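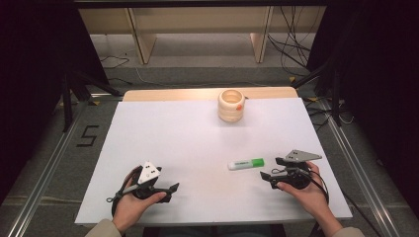 Holzbecher und Stift auf weißer Platte

Greroneck sucht Menschen, die gern streiten -- am liebsten über Spielregeln

Der Verlag Releo bringt im kommenden Jahr sein erstes Würfelspiel für Erwachsene heraus. Es trägt den Arbeitstitel Cidura, und der Arbeitstitel ist bisher das Einzige, worüber sich in der Redaktion alle einig sind. Die Regeln liegen in der elften Fassung vor. Die zehnte war kürzer, die neunte verständlicher, und an die achte möchte hier niemand erinnert werden.

Für die Testrunden in unseren Räumen in Greroneck suchen wir Mitspielerinnen und Mitspieler ab 18 Jahren. Vorkenntnisse sind nicht nötig. Wer seit der Kindheit nur Mau-Mau spielt und dabei regelmäßig verliert, ist uns herzlich willkommen. Wer zu Hause einen eigenen Raum für seine Spielesammlung unterhält, darf ebenfalls kommen, wird aber gebeten, den Satz »Das gab es schon 1994, und zwar besser« höchstens einmal pro Abend zu sagen.

Was auf Sie zukommt

Eine Testrunde dauert etwa drei Stunden, Pause eingeschlossen. Sie spielen zu viert oder zu fünft zwei Partien Cidura. Die Regeln lesen Sie selbst, ohne Hilfe der Redaktion. Wir sitzen daneben, schweigen und leiden. Danach füllen Sie einen Fragebogen aus, in dem Sie uns mitteilen, an welcher Stelle Sie ausgestiegen sind. »Gleich am Anfang« ist eine zulässige Antwort und wurde bereits mehrfach gegeben.

Wer mag, meldet sich zusätzlich für die Langzeitgruppe an. Sie trifft sich über den Winter an fünf Abenden und bekommt jedes Mal eine neue Fassung der Regeln vorgelegt. Das verlangt eine gewisse Leidensfähigkeit und die Bereitschaft, Gelerntes wieder zu vergessen.

Was Sie mitbringen sollten

Gutes Deutsch, denn die Anleitung hat derzeit 79 Absätze, und wir wollen wissen, welche davon überflüssig sind. Eine Lesebrille, falls Sie eine brauchen. Außerdem die Fähigkeit, eine Niederlage zu überstehen, ohne den Tisch zu verlassen. Beim Probelauf im Juni ist uns das nicht in allen Fällen gelungen, und wir sprechen hier von der Redaktion.

Nicht teilnehmen können Personen, die selbst für einen Spieleverlag arbeiten, sowie deren Angehörige im selben Haushalt. Paare dürfen sich gemeinsam bewerben, werden aber an getrennte Tische gesetzt. Die Erfahrung mit unserem vorigen Titel, dem Verhandlungsspiel Galbraith, lässt uns keine andere Wahl.

Was Sie bekommen

Pro Testrunde zahlen wir 40 Euro in bar, dazu gibt es Suppe, Brot und Getränke. Die Suppe ist vegetarisch und nach einhelliger Meinung ausgereifter als das Spiel. Mitglieder der Langzeitgruppe erhalten nach dem fünften Abend ein Exemplar der fertigen Ausgabe und werden auf Wunsch in der Anleitung genannt. Auf Wunsch auch ausdrücklich nicht. Fahrtkosten können wir leider nicht übernehmen.

So melden Sie sich an

Schicken Sie uns bis zum 11. September 2026 eine formlose Nachricht über das Kontaktformular des Verlags, Stichwort »Cidura«. Wir brauchen Ihren Namen, Ihr Alter, eine Telefonnummer und zwei, drei Sätze dazu, welches Spiel Sie zuletzt gespielt haben und wer dabei beleidigt war. Ein Lebenslauf ist nicht erforderlich. Ihre Angaben verwenden wir nur für die Einteilung der Gruppen und löschen sie nach Abschluss der Tests.

Alle Teilnehmenden unterschreiben vor Beginn eine Verschwiegenheitserklärung. Sie umfasst eine Seite und ist damit der kürzeste Text, den wir Ihnen an diesem Abend vorlegen werden.

Die Räume liegen im Erdgeschoss und sind stufenlos erreichbar. Hunde müssen draußen bleiben -- sie fressen die Würfel.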